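# Notes for the Falora session, 17 April 2026

(Slow down at the start. I always rush the first slide.)

Okay, so the question we started with in February was pretty simple: if you collect grasping demos with a hand-held gripper, does it help to mess up the table between takes? We called the messy version Tallska, and yes, the name stuck before anyone could stop it!

The recipe: 25 layouts, 15 demos per layout, and no two layouts with the same mix of stuff. Soft things go next to stiff things on purpose. A carton standing up by a bin is easy enough, but put a Santa hat and a crumpled cloth in front of it and the policy has to pick a side to come in from.

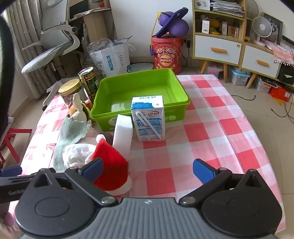
Varghese asked at the dry run whether we were just testing clutter, and said a tidy table with more demos might get you to the same place. Fair question, so say this part out loud: we matched the demo count. Same total, same training time, only the layouts changed.

**Result slide.** Tallska policy: 82 percent of grasps on new tables. Let that sit for a second, then show the 3 failure clips (the cloth one gets a laugh, wait for it).

Mention that soft objects are still our weak spot. The fingers close early and pinch air, and I don't have a good fix yet.

If there's time, do the Dindar comparison. If not, skip straight to questions and leave the layout list up on the screen.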